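Category: Workplace Safety / Break Rooms and Kitchens

Nurkstead Building, second floor break room
Kitchen inspection checklist with comments
Inspected 17 Dec 2020

1. Toaster ovens and microwaves: PASS
Crumb trays clean. Cords run along the wall and are not pinched.

2. Outlets near sink: FAIL
The left outlet did not trip when the test button was pressed. Tag it out until it is replaced. Same fault was noted in September.

3. Refrigerator temperature: PASS
Door seal is worn at the bottom corner. It still closes fully. Midel has the part number.

4. Fire extinguisher: PASS WITH COMMENT
Gauge in the green, pin and seal in place. The bracket is set too high for some staff. Lower it at the next service.

5. Tables and tableware: PASS
Wipe tables down at the end of each shift. Throw out any plate with a chip or crack, even a small one on the rim. 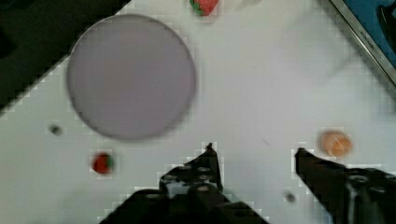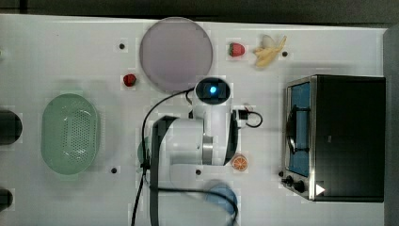
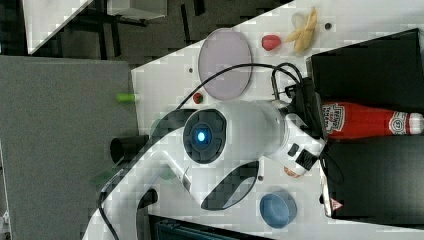 Does a chipped plate have to be reported before it is thrown out?
Put it in the broken-ware bin and write it on the sheet by the door. No separate report is needed unless someone was cut.

6. Food storage: PASS WITH COMMENT
Two containers in the upper cabinet had no date. Both were discarded. Labels are in the drawer under the coffee maker.

7. Floor: FAIL
Mat in front of the sink curls at one end and is a trip hazard. Remove it today. Order a flat-edge mat through Riltberg.

8. First aid kit: PASS WITH COMMENT
Burn gel is out of date. Bandages restocked to 14.

9. Exit path: PASS
Clear to the hallway door. Keep the recycling cart on the window side.

Items 2 and 7 must be closed before the room is signed off. Send the completed sheet to the Kudo office, room 47.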